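4.2 Does the cup count as "put away"?

Earlier work on desk tidying treats a pen in a cup as the plainest case of order. We are less sure. Of the 225 placements we coded, 154 were marked "tidy" by both coders, and many of the disagreements came down to the container and had little to do with the pen. Hajdu's coding guide assumes that a cup with a wide mouth invites a long, slim object. Perhaps it does. But the guide was written after the first trials had been watched, and we would like to see that claim hold up on a fresh set before leaning on it.

The shape of what stands on the board matters here. A barrel-like wooden cup and a stack of cream-colored rings both have an opening at the top, and a coder in a hurry could call either one a holder. Figure 4 gives a view with each.

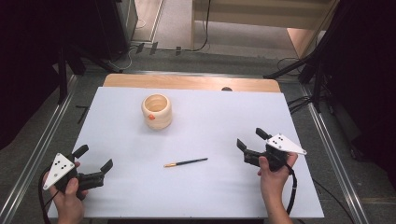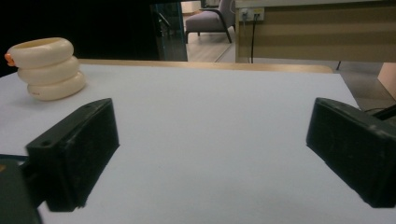
Figure 4. Items on the white work surface. First view: wooden cup, with a slim tool lying nearby. Second view: stack of three cream-colored rings.

Gidey argues that a tool lying by itself on open surface is "out of place" by default. We do not find this convincing. A brush left within reach may be exactly where its user wants it – the same point was raised against the Pustville kitchen study, and it was never properly answered. Without knowing what the person meant to do next, the label "untidy" tells us more about the coder than about the table. We therefore report the results below both with and without the loose-tool cases, and the gap between the two is larger than we had hoped.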